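The Bin at the End of the Hall

I have been trying to get rid of things since July, and I would like it on record that things have been fighting back.

It began with the hall closet. Ours is the kind you open with one hand while holding the other up in front of your face. Behind the coats there was a shelf, and on the shelf there were bags, and in the bags there were other bags. I took everything out onto the carpet one evening with a cup of tea beside me and a feeling of great moral strength. By ten o'clock the tea was cold and I was sitting in the middle of it all reading the instructions for a bread machine we gave away when we lived on Pultberg Street.

So I bought a book. I won't say which one, except that it had a lot of white space in it and the author's house appeared to contain a single chair. The book said to sort by category. All your clothes, then all your papers, then all your kitchen things, and so on down to the sentimental items, when you are supposed to be hardened and ready. I managed clothes. I own 11 gray sweaters, it says here in my notebook, and I kept nine, so you can see how that went.

Where the method falls apart is the stuff that has no category. Every house has it. It isn't kitchen, though some of it came from the kitchen. It isn't toys, though some of it plainly is. It's whatever was on the floor when company was coming. In my mother's house it lived in a drawer, and in ours it moved up in the world and got its own bin, a big plastic thing from Voyle with a lid that fit for the first week. The bin stands at the end of the hall and everybody walks around it. I have seen guests put their gloves in it.

I tipped it out last month. I found a ladle, three puzzle pieces from (I think) three puzzles, a picnic cup, a rubber snake, a bicycle bell, a saucer, and a box that had held a smaller box. I stood there trying to imagine the afternoon that had produced this. Then I put it all back in, because it was nearly dinner and I needed the floor.

My trouble is with bowls and cups, if I'm going to be specific. A toy can be a toy forever and I don't hold it against anyone. But a bowl goes into a bin of toys one time, as a pond or a hat or a helmet for a bear, and it never really comes back to the cupboard. You can wash it. You can wash it twice. You will still look at your soup and think of the bear. Plastic cups are worse, being light, and they lie down at the first opportunity and roll under whatever is nearest. I have stopped thinking of ours as a set. They are more of a loose association.

And small cartons! I can't throw out a small carton. It might be just right for something, and so it goes in the bin to wait for the something, and the something turns up in a carton of its own.

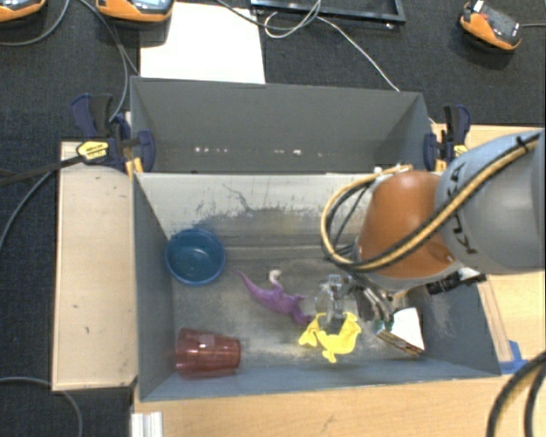

Corora Handling Lab, Bin Picking Team

I would like to shake the hand of whoever filled that bin. It's the end of my hall, right down to the wear on the inside. There's the blue bowl that has left the kitchen for good, over against the wall as if it were waiting for a bus. There's the red cup, lying down, naturally. There's a carton. And there in the middle of it all is a purple lizard, or possibly a dinosaur, pressed up against something yellow and floppy that I have looked at for longer than I've looked at some of my tax forms. I think it's a toy. It has lobes. Every bin has one of these, the object you pick up and turn over and put down again, and I would not have the nerve to throw it out either, in case somebody loves it.

What gets me is that there are only five things in there. Five! I could do five. I could do five standing up, with my coat on. It made me think that my whole error has been one of quantity, and that if I could get the hall bin down to a bowl, a cup, a carton, a reptile and a mystery, I'd have a bin I could live with. You could see the floor of it. I haven't seen the floor of ours since we brought it home.

So I have made some rules, and I'm writing them here because the notebook has gone missing (I have not looked in the bin).

Anything that came out of the kitchen gets one trip back. If it turns up in the hall again, it has made its choice and it's a toy now.

Cartons are allowed to wait a month. I wrote the month on the bottom of each one in pencil. I've already rubbed one out and written in a later one, but it was a very good carton.

Soft things get squeezed, then sniffed, then decided. Do it in that order. I did it in the other order with a beanbag frog and had to go and stand on the porch.

Mystery items go on the windowsill for six days, where anyone in the house can claim them. So far the windowsill has a black plastic hook, half of a hinge, and a thing my family calls "the Serent," after the name stamped on it, which fits nothing we own. Two people have claimed the hinge. I am staying out of it.

I'm not allowed to buy another bin. This was the hardest one. There was a nice one at the hardware store, shallow and gray, and I picked it up and carried it around for a while and even asked about the price. The man said they also came as a nesting pair. I put it back on the shelf and bought a light bulb, so that I would have come in for something.

Progress, for those who follow these matters: the ladle is home. The bicycle bell is on a bicycle. The rubber snake has been in the bathtub, the mailbox and one of my boots, and is now in the glove compartment, and I don't want to discuss whose turn it is. I'd say the bin is down by over a third, if you press on the top a little.

Next up is the drawer under the phone, which is mostly pens. I tested a few last night on the back of an envelope and put the dead ones in the bin.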